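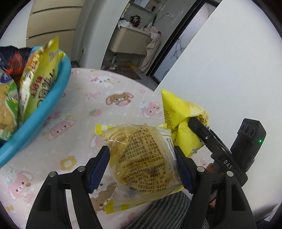 Bevan Pomare would put the softest bags at the bottom of the bin and be done with it, on the view that a snack bag is mostly air and the air is there to be leaned on. The opinion was raised at the start of our conversation with Beverley Nepia, who has run the snack shelves at Aravena Residence for the past three years, and she did not share it.

"The air is there for the contents, and it is not there for us," Ms. Nepia said. "When a bag is at the bottom of a full bin, the pieces inside take the weight as soon as the film gives way. The resident who opens it on Thursday receives crumbs."

The snack shelves are one of the smaller services at Aravena. Residents and their families bring in sealed packages, the staff sort them in the common room, and the sorted goods are placed on open shelves outside the second-floor kitchen. Last year the service handled 3422 packages. Many of them come from Asian groceries, and a growing share carry no English at all. Ms. Nepia spoke with the newsletter in the office behind the kitchen on 4/13/26.

Asked how a sorting session begins, she said that the table comes first. Packages are laid out singly, with space between them, before any decision is made about where they will go. The present arrangement replaced an earlier one in which goods were taken directly from the shopping bag to the shelf.

"We found that we were handling everything twice and reading nothing," she said. "On a table you see what you have. A clear package with a yellow stripe at the seal and a bright yellow package look like the same product when they are in a shopping bag. You may have two different foods with different shelf lives."

The reading of labels takes up most of the session. Ms. Nepia explained that many of the Chinese products state a storage period in months in the printed text and give the production date somewhere else, often stamped near a seal. A package marked with a period of ten months has to be read together with that stamp. The period alone is of no use to the person at the shelf.

"People look for a date, and when they find one they believe it is the last day," she said. "Quite often it is the day the food was made. We have thrown out good crackers for that reason, and I signed the sheet myself."

The residence now keeps a one-page guide to the most common terms, prepared by Jeferson Mendonça of the dining office. It shows the characters for "production date," "storage period," "month" and "day," and leaves a column for the staff member to work out the final date. The result is written on a small paper sticker. Stickers are placed on the back of the package, clear of the ingredients and clear of the barcode.

The question of ingredients was put to Ms. Nepia at some length. She said that an expired package is a disappointment, while an unread allergen is a danger, and that the two should not be handled with the same degree of confidence. Where no one on duty can read the ingredient panel, the package goes to shelf 3, which is marked "Ask First." It remains there until Mr. Mendonça or a resident who reads the language has gone through the text with the staff. A phone translation may be used to decide who should be asked. It is not accepted as the answer.

"Clear film makes this harder than you would expect," she added. "The print sits over the food, the film is wrinkled, and the light in that room comes down on it from directly above. You turn the thing this way and that. I tell new staff to flatten the printed part gently with a finger and to leave the ends alone."

Her advice on handling was equally specific. A puffed bag should be held lightly at the sides, across the middle. It should not be carried by a corner of the seal, where a small tear can open the whole edge. Pointed corners and folded labels should be checked for pinholes, and any package that has gone flat while others of its kind are still full is set aside. Ms. Nepia does not regard a crumpled bag as a damaged one. Film creases easily, and she has seen sound food refused on appearance.

The bins used for storage were changed last May. The old ones were deep tubs from Grerov, and each held up to 200 small packages. The new bins, from Grikura, are shallow enough that bags stand on end in a single layer. Cameron Brunton, who supervises the second floor, had asked for the change after residents in wheelchairs reported that they could not see past the top of the old tubs. Ms. Nepia said the benefit to the food itself had not been foreseen. The deep tubs are now used for paper towels.

She was asked whether the service might one day refuse packages without English labeling, as the Ernum building across the street has chosen to do. She answered that she understood the decision and would not recommend it for Aravena.

"For several of our residents these are the snacks they grew up with," she said. "Shona Goodwin's neighbor on the fourth floor comes down for one kind only, and she knows the bag by its color from the elevator. I would sooner spend the extra hour at the table."

The guide to label terms is available at the kitchen window. Packages for the next session may be left with the front desk, sealed and in their original wrapping.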